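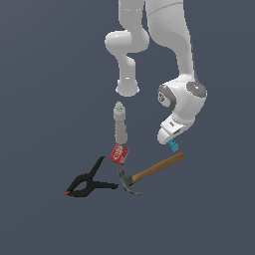 Home | News | Concerts | Education | Support | Contact

Print this page | E-mail this page

Skestow Horn Week Returns in February With New Work by Kanako Fukuda

SKESTOW - The Skestow Horn Week will return to Kamata Hall in February with five evening concerts, a student workshop and the first performance of "Salt Road," a piece for 28 horns by composer Kanako Fukuda. The new work closes the week and will be conducted by Yuto Noguchi, who takes over this season as artistic director.

"Salt Road" runs 11 minutes and was commissioned by the Zenirden Music Fund. It is written for four groups of seven players. Two groups sit on the stage and the other two stand in the side balconies, with the conductor facing the hall for part of the last section. Fukuda, who played horn through college before turning to composition, began the piece two years ago and rewrote the middle section after a reading with students last spring.

"The first version was too thick," Fukuda said. "With that many horns you can cover up everything you wrote. I took out a lot of notes, and I gave the low players the tune for a while. They don't get it often."

The performers in "Salt Road" will be drawn from the Horn Week faculty, members of the Skestow Symphony and students chosen by recorded audition. Students do not need to be enrolled in the full week to be considered, but they must be able to attend every rehearsal. Parts will be sent out four weeks before the first rehearsal. Mutes are required for all players in groups three and four.

Noguchi played in the symphony's horn section for nine seasons and has taught at the Horn Week since it was a weekend event. He said the program this year leans toward music for larger groups, with less solo repertoire than in the past.

"We had a lot of requests from people who want to play together," Noguchi said. "A horn player can spend a whole year practicing orchestra parts with long rests in them. So there is an ensemble session every morning, and everybody who signs up is placed in a group."

The opening concert features the Flotix Quartet, making its second visit to Skestow. The group will play its own arrangements of Renaissance motets and a set of hunting calls on natural horns. The second evening is given to horn and piano, and the third to the faculty ensemble. The Thursday concert is the student showcase, with free admission. It starts at 6 p.m., an hour and a half earlier than the other concerts, so that younger players and their families can attend.

Enrollment in the full week is limited to 54 students, ages 14 and up. Last season's class filled before the deadline and a waiting list was kept. Applicants should send a recording of one étude and one piece in a contrasting style. Accompaniment is not needed for the recording. Some tuition assistance is available for students who live in the county, and the form for it is included with the application.

Daytime classes will be held in the rehearsal rooms on the lower level of Kamata Hall. Topics include breathing, transposition, high and low register playing, and basic instrument care. A repair technician will be in the building each afternoon to look at stuck valves and slides. Players who need more than minor work should call ahead.

Single tickets for evening concerts are $28. A pass for the four paid concerts is $39 for students with a valid school ID. Tickets are sold at the Kamata Hall box office and by phone, and any remaining seats will be sold at the door starting one hour before each performance. The balconies will be closed to the public for the final concert.

Writers and broadcasters who would like to attend rehearsals of "Salt Road" or speak with Fukuda or Noguchi should contact the Horn Week press office at Kamata Hall. The score can be viewed there by appointment.

Print | E-mail

Contact Us | Copyright Skestow Horn Week. All rights reserved. | Back to top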